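**11 December 2024**

# Skolten Sewing Library Opens a Second Room, and There's Space for Everyone to Mend

The Skolten Sewing Library is opening a second workroom this winter, and we could not be happier to share the news! Starting this month, members and first-time visitors can use a bright new room on the upper floor of the Kamath Building, two doors down from our lending desk. It has 13 sewing machines, a proper pressing station, and long tables wide enough to lay out a full-size quilt.

The library began as one shelf of borrowed machines and a box of zippers. Today we lend out more than 800 items, from sergers and dress forms to a walking foot that has its own waiting list. People kept telling us the same thing: they loved taking a machine home, but they wanted somewhere to sit down and work next to other people. The new room is our answer, and it took us since May to get it ready.

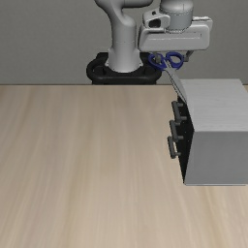

Mending nights are the part we are most excited about. Each one runs for two hours, with a short lesson at the start and open sewing after that. The first round covers patching denim, replacing a coat lining, darning socks, and taking up a hem so it hangs straight. You don't need to bring tools. A pair of blue-handled scissors and a small set of drawers for pins and thread make a perfectly good start on a mending corner at home, and our beginner handout lists a few more basics worth picking up over time. Fabric shears stay at the library — please, please don't cut paper with them.

The room also gives a home to Revow, our wedding and formal wear exchange. Gowns, suits, and kids' party clothes come in, get cleaned and repaired, and go back out to someone who can wear them again. Revow has placed 51 outfits so far, all of it out of a hallway closet. Now it has real hanging space, a fitting mirror, and a table just for beading and lace repair (the slowest work we do, and the favorite of quite a few members).

Fabric for the first season of classes comes from Mistuvero, a small textile mill that sends us its end rolls. The bundles include shirting, canvas, and a heavy brushed cotton that has already turned into a great many pajama pants. Anyone taking a class can choose from these at no extra cost, and leftovers go into the scrap bins by the door, where you can help yourself.

Classes hold up to 30 people, and mending nights are free for members. Visitors are welcome to try one night before joining. Kids over eight can come with an adult, and the building has an elevator and step-free entry from the parking lot. If you have a machine at home that you've never quite figured out, bring it along with the manual and the power cord — we love a stubborn bobbin case.

Sign-up sheets are at the lending desk, where staff can also answer questions about borrowing, class times, and donating clothes to Revow. Reporters who would like to visit the new room or sit in on a mending night can ask for the press contact at the same desk.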